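Cómo aleatorizar el fondo en una celda bimanual sin perder la calibración

Este tutorial describe el procedimiento que usamos en Mudetport para variar el aspecto de una celda de sobremesa con dos brazos sobre raíl. El objetivo es que la política entrenada por imitación dependa de los objetos y de la pose de las pinzas, y que ignore las paredes. El método parte de una propuesta de Yasmine Samir; la versión actual del protocolo es de Elaine Frota.

Requisitos previos

Cámara cenital fija, calibración extrínseca guardada y un juego de paneles impresos. Nosotros trabajamos con 13 motivos y 3 disposiciones de objetos por motivo. Los ficheros de configuración se guardan en el repositorio Clarden.

Paso 1. Bloquee exposición y balance de blancos antes de montar el primer panel. Con el ajuste automático activo, un fondo saturado desplaza el color de toda la mesa y la comparación entre lotes deja de ser válida.

Paso 2. Monte los paneles en las paredes de la celda y deje la superficie de trabajo en un tono claro y uniforme. Si también se cambia la mesa, conviene hacerlo en un lote aparte.

Paso 3. Coloque los objetos de la tarea entre ambas pinzas y los distractores en la periferia. Los libros y los organizadores funcionan bien: tienen bordes rectos, texto y colores variados.
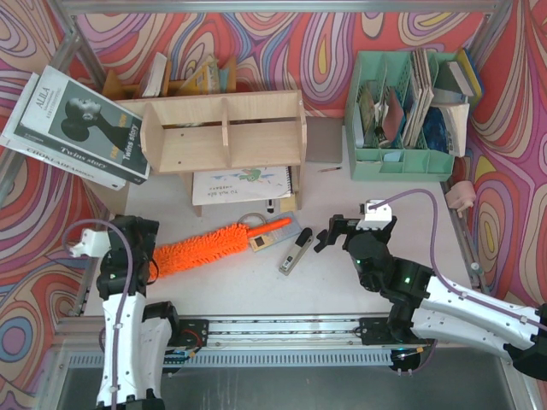 Paso 4. Lleve los dos brazos a la pose inicial y compruebe que los cables no rozan los distractores en todo el recorrido del raíl. Repita la comprobación tras cada cambio de disposición.

Paso 5. Grabe 19 demostraciones por disposición y anote el identificador del motivo en los metadatos. Descarte los episodios con pérdida de fotogramas – el script de Vordale los marca, pero no los borra.

Paso 6. Reserve al menos dos motivos completos para la evaluación. Mezclar episodios de un mismo motivo entre entrenamiento y prueba infla la tasa de éxito.

Si el error de reproyección aumenta después de cambiar un panel, revise primero la fijación de la cámara y recalibre antes de seguir grabando.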